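Última actualización: 2 Jun 2020

Incidencia 494: el marcador en directo del club de tenis Brorham no suma los juegos del tercer set

Hola a todos, y gracias de antemano por la paciencia, que sé que en pleno torneo de veteranas lo último que apetece es leer un mensaje largo. Os cuento desde el principio. En la pista 5 usamos la tableta con Varix para llevar el tanteo, y hasta el segundo set todo va de maravilla: los puntos salen en la web, los familiares lo siguen desde casa y tan contentos. Pero en cuanto empieza el tercero, la web se queda en 0-0 aunque en la tableta se vea bien el resultado. El domicilio del fallo, por decirlo así, tiene que estar entre la tableta y la página, digo yo.

Ya probé a cerrar sesión y volver a entrar, a cambiar de tableta con la pista de al lado y a crear el partido de nuevo (con los nombres mal escritos la primera vez, perdonad, eran los nervios). Nada. Lo curioso es que en los partidos de dobles no pasa, solo en los individuales femeninos. La semifinal se quedó así un buen rato y me llamaron 13 personas preguntando si se había suspendido por lluvia, ¡con el sol que hacía!

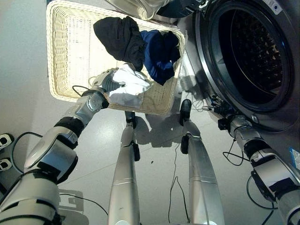 Vivek Uniyal: Buenas, Denise, y qué bien explicado, de verdad, así da gusto. He mirado el registro del partido y los juegos del tercer set llegan al servidor, pero se guardan como «supertie-break». Eso ocurre cuando la plantilla del cuadro tiene marcado el formato corto. ¿Puedes entrar en Torneo > Cuadros > Formato y decirme qué pone en el individual femenino?

Denise Mellor: Pues mira, pone «dos sets y supertie-break». Yo no lo he tocado, pero ese cuadro lo copiamos del torneo Damasceno de diciembre, que se jugaba así. ¿Lo cambio ahora o pierdo los resultados?

Vivek Uniyal: No pierdes nada, tranquila. Cámbialo a «tres sets completos», guarda y pulsa «Recalcular» una sola vez. Con el cuadro de Gondau tuvimos lo mismo y se arregló igual.

Denise Mellor: ¡Hecho! Ya sale el 6-4 del tercer set en la web. Dejad la incidencia abierta hasta que acabe la final, por favor, y mil gracias.

Estado: en observación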